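Cups, a Rack and a Workbench: My Term Project on Putting Things Away

Introduction

So my project started with a shelf. The cup shelf in our student kitchen at Trotton, to be exact, which anyone who has lived there will remember (sorry). You'd reach in for a mug and three others would come along with it. I'd been complaining about it since I moved in, and when Deirdre Lenihan told our class that the term project could be on any everyday task as long as we really looked at it closely, I knew right away what mine was going to be.

The question I wrote on my proposal form was: what makes a cup easy or hard to put away? Deirdre wrote "smaller please" next to it, so I changed it to: how does the way cups are lined up in a rack change how easy it is to get one in or out? That's still pretty big if you ask me, but she signed it.

What I read first

Not a lot, I'll admit. There is plenty out there on kitchen layout, where to put the sink and the stove and how far you walk between them, and much less on the inside of the cupboard. Myrto Kourkoulas lent me her notes from the storage unit last year, and those were a big help. She splits storage into "reach" problems and "neighbor" problems. Reach is when you can't get to the thing. Neighbor is when you can get to it fine but something else is in the way. I stole that idea for the whole report, with her permission!

Setting up

I wanted a table and a rack and as little else as possible. The kitchen at Trotton was no good for this, people kept making toast. We moved to the workshop, where there's a nice big butcher-block bench, the light kind made of narrow strips, on a plain concrete floor. I liked it because a cup shows up well against the wood.

Cups go in two rows, and the rack sits low on the bench, near the side you stand at. I tried it further up the first afternoon and my sleeve kept catching on things, so down it came. 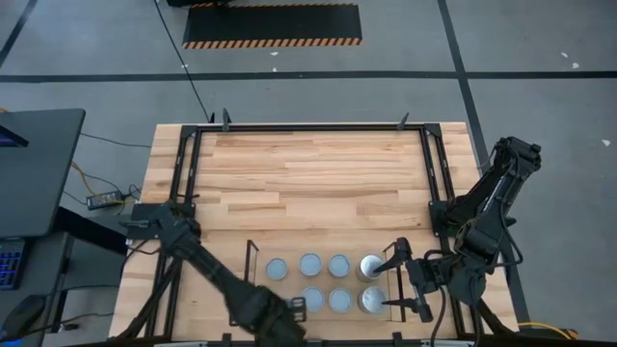
Getting the order right took me longer than anything else. My first plan was to fill the back row from left to right and then the front row the same way, like reading a page. It looks tidy on paper. The trouble is that once the front row is in, anything you want from the back has to come out over the top of it, and your knuckles end up in somebody else's cup. Classic neighbor problem.

Then I tried going by columns, one at the back, one at the front, move over, repeat. I liked that much better. You always have one open side to work from, and you don't lose your place. Áine Hennessy (who was doing her own project on folding towels at the other end of the room) had a go both ways and said the columns felt slower. I don't agree but I'm writing it down because she was the only other person who tried both.

What I noticed

The cups at the ends were the ones I kept thinking about. You'd expect them to be the easy ones, with a neighbor on only one side. Going in, sure. But I got careless with them, and I'd set them down at a slant and have to go back. The middle ones I placed slowly, and they stayed where I put them.

How you hold the cup matters too. If you pinch the rim, with one finger inside and one out, you need hardly any room next to it. Grabbing it around the body feels safer but you need a gap on both sides, and in a full rack there isn't one. I did the body grab for ages out of habit before Manee Chareonsuk pointed out that I was shoving the next cup over every single time. After that I went with the rim. Manee also thinks nobody wants fingers inside their clean cup, and okay, fair. I don't have an answer for that one.

Seeing down into the rack was nicer than I expected. On our kitchen shelf everything is at eye level and you only see the front. Looking from above you know right away which spots are free.

Things that went wrong

I lost most of my notes from the first 2 sessions when I left the notebook on the bus. I rewrote what I could remember the same evening, but the times I'd written down are gone, so this report doesn't have a timing table. Deirdre knows.

I also should have tried cups with handles. Round ones can go in any way you like, and a mug can't.

What I'd do next

Take it back to the Trotton kitchen and do columns on the real shelf, with real mugs, for a month. Ultan Ó Briain has already said he'll put his in the wrong place on purpose.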